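Notebook, Nirnside roastery back bench
April, started 6.40 am, kettle already on

Right, the water thing. I've been putting this off all summer and I'm thrilled to finally be into it. The question is the one Solange asked when we were cleaning up last time: if we keep the coffee, the grind and the recipe the same and only change the buffer in the water, how far does the cup move? We've all got opinions. None of us had sat down and tasted it blind.

Coffee is lot 2507, the washed one from the Pleson order, roasted for filter and rested 10 days. I picked it because it's bright and pretty clean and there isn't much for a fault to hide behind. Ground on the big Paterson, same setting all morning, purged between doses. I put a strip of tape over the dial so I wouldn't fiddle. (I fiddle.)

Water: started everyone off with distilled and built up from there. Same magnesium in every jug, and only the bicarb changes. Jug A has none. Jug B is our usual shop level. Jug C is double B. Jug D is Leopold's idea, double again, which I thought was silly and he was keen on, so in it went. Labelled the bottoms of the jugs so I couldn't see the letters while pouring, then Brigitta shuffled them and wouldn't look me in the eye for the rest of the session.

Brewed as pour-over first, 500 mL of water a go, 30 g in, one bloom and two pours. I know cupping would've been tidier but we serve this as a pour-over and I want to know what happens in the thing we sell. Will do the cupping next.

Notes as I wrote them, before the reveal:

First brew. Very sharp. Lemon, then more lemon, then a sort of aspirin thing on the sides of the tongue. Smells gorgeous though! Best smell on the table by a mile. Brigitta liked it for two sips and then pushed it away.

Second brew. Round, a bit flat. Brown sugar, black tea. If someone handed me this in a café I'd be happy and then forget it. Hubert called it "breakfast" and kept drinking it.

Third brew. Oh, lovely. Apricot, and the acid is there but it's got something under it. Gets better as it cools. I went back to this one more than I should have and ran out.

Fourth brew. Chalky. No fruit I could find. Solange wrote "wet cardboard?" with the question mark, and Leopold wrote nothing, which I enjoyed.

Reveal: A, C, B, D. So first was no buffer, second was double, third was our usual and fourth was Leopold's swamp water. I'm a bit pleased that the shop recipe won, and also a bit suspicious, as we dialled that recipe in on coffees a lot like this one. Of course it suits it.

What surprised me is how big the gap between B and C was. I had expected to be squinting at it. All five of us put them in different places on the sheet, and the notes hardly share a word. The grind was the same and the drawdown times were close enough that I'm not going to blame them. I've spent whole mornings moving the grinder a hair either way for less difference than that.

Silvan made a fair point, and I'm writing it down so I don't lose it: the smell didn't follow the taste. All of us ranked A highest on aroma and near the bottom in the mouth. He reckons the aroma score was coloured by knowing something sharp was coming, but we smelled everything before anyone had a sip, so I don't buy it. Worth doing again with lids on. 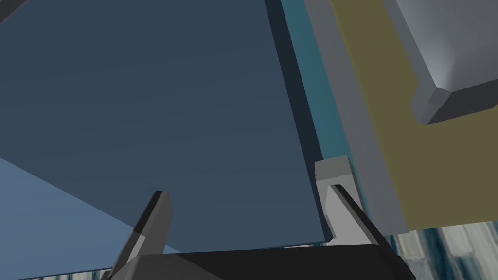

Second round, after lunch, espresso. Only did A and C here, partly for time and partly because I don't want D anywhere near the machine. Ran them from the little pump set-up that Hubert built, straight to the group, and flushed well when we swapped. A was close to undrinkable, like sucking on a battery – though in milk it perked up and Brigitta said it tasted of berry yoghurt. C was really good! Syrupy, dark cherry, a long finish. So the jug I called forgettable as filter was the favourite as a shot. I'd love to know if B sits between the two or beats them both.

Things I'd change. Weigh the bicarb as a stock solution and not dry, my scale is jumpy at those amounts. Warm all the cups. Stop talking during the tasting (me). Pour a spare of each so nobody runs out halfway down the sheet.

Still to do:
Cupping with the same four waters, lids on for the aroma.
B as espresso, same dose.
Repeat the lot with the Prundby natural, and with something roasted darker.
Ask Solange where she put the spare conductivity probe.
Tip out D.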